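Can a robot do the boring jobs yet? Your questions, our doubts

Last updated September 16, 2023

We get asked some version of this every time a video of a machine folding a shirt goes around. The answers below were put together by Kalliopi Vukadinović and Marin Pavlović, with arguments from the rest of us. If you sell robots you may not enjoy them.

So, can I buy one that tidies up?

No. You can buy a vacuum that goes around the floor and gets stuck under the radiator. A machine that picks things up off a table and puts them where they belong, in a house where the table is different every day, is not something we would tell anyone to spend money on this year.

But I've seen them do it.

You've seen them do it once, on video. Ask how many tries came before that one, whether the film was sped up, and who put everything back at the start. Krum sat through a sales talk at Zitham in March and asked all of those. He got a brochure.

What kind of chore do you judge them by?

Small, dull ones. Sorting headphones is a favorite of ours. Any shop that takes returns has a bin of them, and any house with kids has a drawer. A person sorts them while thinking about lunch. For a machine it's a mean little job: the band flexes, the cups swivel, and the cord goes wherever it likes.
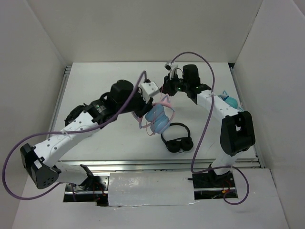 Cat-ear headphones in the left gripper, a black pair waiting on the table.

Isn't holding it the hard part?

It's one hard part. Getting fingers around a headband is something a decent arm can manage. After that you have to turn the thing the right way up, keep the cord from snagging on its neighbors, set it down without knocking over what's already there, and let go cleanly. Then do the next pair, which is a different shape. We've watched people clap at the grab and wander off before the rest.

Do two arms help?

Yes, some. One can hold while the other works, the way you'd hold a jar and turn the lid. The trouble is that two arms can also get in each other's way, and each one needs room to bend. Spyros Jurić, who spent years on the packing line at Živković, says he would take one good arm and a well-made tray over two clever arms any day. Not all of us agree with him.

What about soft things?

Worse. A hard box is the same box after you squeeze it. Soft things give, and a tube or cord curls around whatever is near it. Put soft and hard items on the same table and the machine needs a different touch for each, a few inches apart. 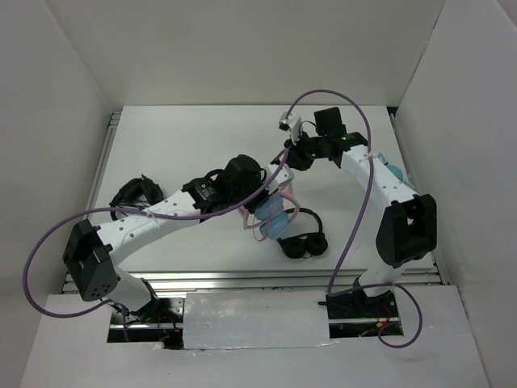 Wivport Repair and Reuse Club — Workshop Team

Would it pay for itself in a shop like ours?

Do the sum before you get excited. Todor Leka did it for our returns bench. We had 413 headsets through in a year. At his pace, which is 47 an hour with a wipe-down, that comes to under nine hours of work. For the year! There is no robot on earth cheap enough to make that worth it. A warehouse with 300 an hour is another matter, and they should run their own numbers on their own junk — not on the maker's nice clean samples.

Is it getting better?

Yes, and we'll say so. The hands are better than they were and the arms don't look so lost when an object has moved a little. Better than bad is still a long way from leaving it alone in the kitchen while you're out.

What should I ask at a demo?

Bring your own stuff, in a bag, and tip it out on the table. Ask them to start without touching anything. Ask what happens when it drops something on the floor, and who picks it up. Then stay for an hour. Most demos we've been to are great for ten minutes.

Does the club own a robot?

We own a label printer that jams. The Plillness people have offered us a loan arm twice and we'd say yes if it came with somebody to look after it.

I think you're wrong about all this.

Good, come and tell us. We read every message, and Marin has already changed two answers on this page after a reader wrote in. Please say what the chore was, how long you watched, and how often a person had to step in. "It was amazing" doesn't help us much.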